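STAGE AND GROUNDS CHECK, LYSENKO PARK PEACE CONCERT
Filled in by Ihor Onyshchenko, with remarks from Marta Sirko (sound)

Please read the comments as well as the marks. Last year some people looked only at OK or NOT OK and the comments were lost.

1. Stage floor, level and fixed: OK
Comment: One board at the left back corner moved a little under my foot. Marta put two more screws. I walked on it again and it is quiet.

2. Stage steps and handrail: NOT OK
Comment: The handrail on the audience side is good. The other side has no handrail at all. Performers will use only the audience side until Demell brings the missing part.

3. Roof cover and ropes: OK
Comment: Checked at 4 corners. If the wind becomes strong, the banner comes down first, before we discuss anything else.

4. Speaker towers: OK
Comment: Straps are tight. The barrier should stand one step farther from the left tower, children like to climb there.

5. Power cables: NOT OK at first check, OK at second
Comment: The cable to the food tables was crossing the walking path without a cover. Now it goes behind the trees. Brorkia gave us 17 cable covers and we used all of them near the stage.

6. Generator: OK
Comment: Fence closed, fuel is kept separately. Please do not leave the fence key in the generator again.
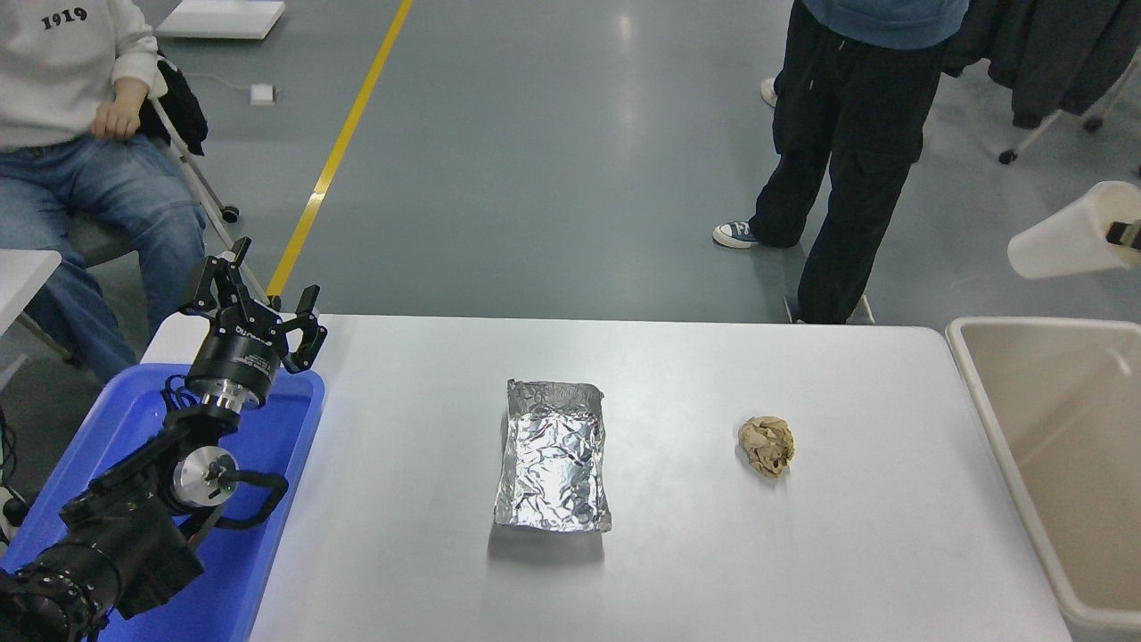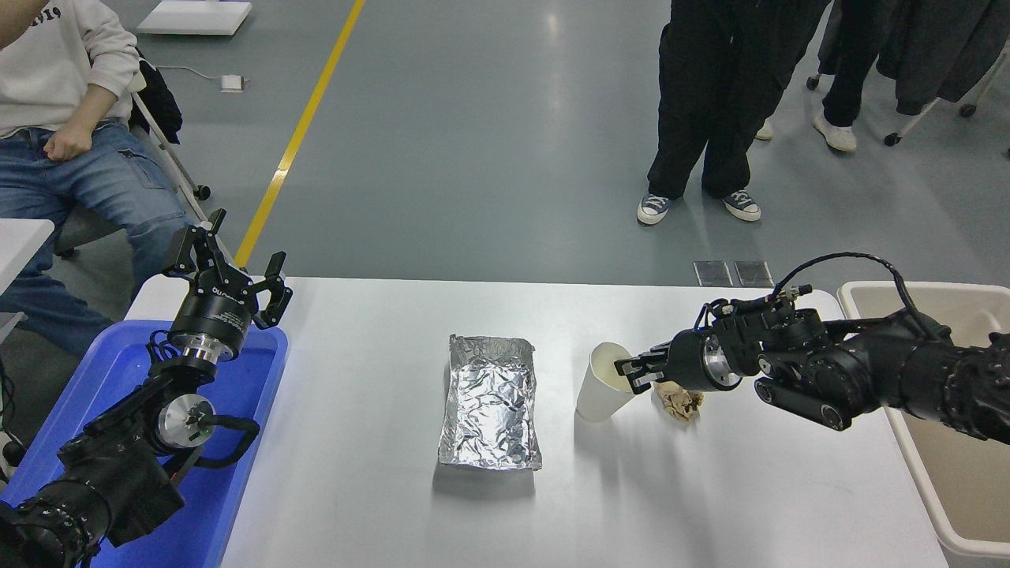 Both pictures: white table, black robot arm and blue plastic on the left side.

7. Fire extinguishers: OK
Comment: We have 3: stage, generator, food. The one at the food tables was standing behind boxes of leaflets. I moved the boxes.

8. Emergency exits: OK with remark
Comment: The park permits 1000 people for this field. Both gates open to the outside. The north gate is heavy and needs two adults, so two adults must stay there during the whole concert, also when Kurnance is playing.

9. First aid tent: OK
Comment: Stefaniia Nazarenko has the list of supplies and signed it. She asks for a sign that is visible from the stage, the present one is too small.

10. Drinking water: OK
Comment: Taps work. The ground under the second tap becomes muddy quickly. Put a mat.

11. Lights for leaving after dark: NOT CHECKED
Comment: I was there at 2 p.m. and could not judge it. Yaryna Panasiuk will check in the evening and write the result under this list.

12. Radios: OK
Comment: Channel two for security, channel five for stage. Speak short.

Items 2 and 11 must be closed before the gates open.

COMMENTS

Yaryna Panasiuk
Item 11 is done. All lamps on the main path work, but the last one before the bus stop is dark. I will bring a battery lamp for it.

Cheng-en Wan
Can the drummers carry their things up the back before the handrail comes? The front steps are narrow for the big drum.

Ihor Onyshchenko
Cheng-en, please no. Lift the drum from the front edge of the stage with two people, and walk up empty.

Marta Sirko
Demell called me, the handrail comes in the morning. I will fix it and change item 2 myself.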